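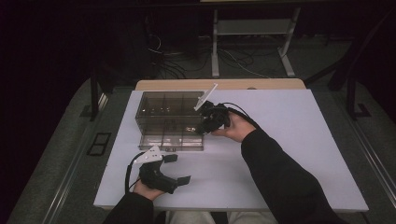
Faustine Collet writes that her clear divided box slides around the worktop whenever she reaches into it, and asks whether a different box would cure this. Usually the surface is at fault. A smooth board and a smooth plastic base give very little friction, and a light box moves with the hand.

Fixing the box
Wipe the base and the board with a damp cloth and dry both. Cut four squares of thin rubber shelf liner and attach one under each corner with double-sided tape. Press for 20 seconds. Leave the box alone for an hour before filling it.

Placement
Set the long side parallel to the edge you sit at. Every cell is then within a short reach. Keep it on the side of the hand that does less of the work.

Loading
Heavy parts go in the end cells, light parts in the middle. Fill each cell to no more than 80 percent of its depth. Small screws pile up against the dividers and spill into the next cell if the level is higher.

Labels
One label low on the front face is enough for a box with a single kind of contents. For mixed contents, label each cell on the outside wall. Tinted plastic hides pencil, so use a dark marker on white tape.

Cleaning
Lukewarm water, a drop of dish soap, soft brush for the corners. No solvent, no scouring pad. Dry upside down on a towel. Cells deeper than 5 cm hold water at the bottom and need a second towel pushed in.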